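Subject: Re: [club-list] Which task for the December showcase?
From: Wai-kit Lui

Hi everyone,

Sorry for the slow answer, I wanted to get through one more evening with the arm before I said anything, and then of course one evening turned into three! I'm all for dishes. We've been at the sink with Skuvholm (yes, the name stuck, I gave up fighting it) and I'm more and more fond of this task.

Two from the wrist camera, both with dishes:
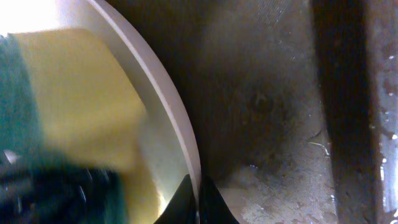
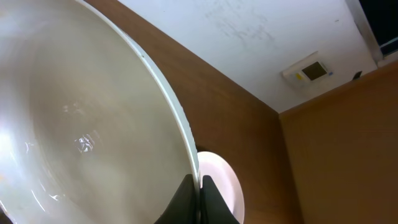
Now, to the question from the Cunlow team, which I'm quoting so the new members can follow along:

> We like the dish idea but are worried about the data. The Daltum
> rules say 400 demonstrations at most per task, and last year we
> burned through half of that before we had settled on where to grab
> things. Do you have a plan for that? Also, are we allowed
> to mix dishes, or does it have to be one kind the whole way?

Good worries, both of them. On the first, my feeling is that we do 200 and then stop, train on those, and have a good long look before anyone records another one. I know it's tempting to keep going when the evening is going well (I'm the worst offender, ask anybody who was waiting for me to lock up) but we learn a lot more from a break in the middle. And please, please let's agree on one way of holding a bowl before we start. I vote for the rim, one finger inside and one outside, but if you have a better idea bring it along and we'll try it.

On mixing, I read the rules twice and I'm fairly sure it's allowed as long as every kind is listed on the entry form. I've written to the organizers to be safe and will pass on whatever they say.

A couple of small things while I have you. Clips should be no longer than 20 seconds, please, the long ones are a pain to trim. The key to room 709 lives at the front desk now, so sign for it. And if you're driving past Liu on the way over, could someone pick up a pack of sponges? I'll pay you back, I promise.

Thank you all for being so patient with me and with the arm.

Warmly,
Wai-kit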